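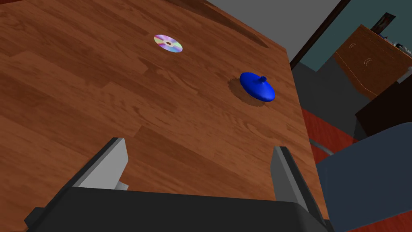 3.2 Release rules for simulated tabletop trials

A policy trained in simulation is often scored on final object pose alone. This hides grasps that would be unsafe with a real tool or a real person nearby. We therefore apply a fixed set of rules to every trial, and a trial that breaks any rule is logged as a failure even when the object reaches its goal.

The rules extend the checklist of Russo and Sekiguchi, which was written for fixed cells and assumes a known object set. Our trials run in the Prindemero home environment, where furniture and wall colors are held constant between trials and the tabletop objects are drawn at random. Each object carries a hazard class. Class A covers items with no sharp parts. Class B covers items with a point, blade or toothed edge.

For Class B objects, contact is allowed only on the region marked as the handle in the object file. The closing speed of the fingers is cut to half the Class A limit. The arm may not lift until both fingers have reported contact for 200 ms, and the edge must stay on the far side of a keep-out plane set at the wrist.
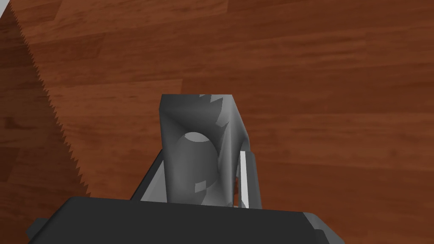 The keep-out plane moves with the gripper and is checked at each physics step. Checking only at waypoints missed short violations during wrist rotation, as Sekiguchi had noted for the Kaneko arm model. A trial is stopped after two violations, and the state log is kept for review.

Between trials the gripper returns to an open pose (Figure 2) and must hold it before the next object set is loaded.
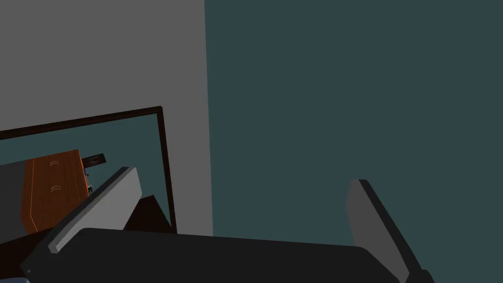 Vol. 2, p. 200

Figure 2. Gripper in the open pose, fingers empty.

The open pose is verified from joint readings and not from the rendered view, as the two can differ by one step. If the reading is out of range, the run is marked void and is left out of the score. Void runs are still reported. All 2,000 trials in Section 4 were run under these rules with the Stedance controller, and no threshold was changed after the first run.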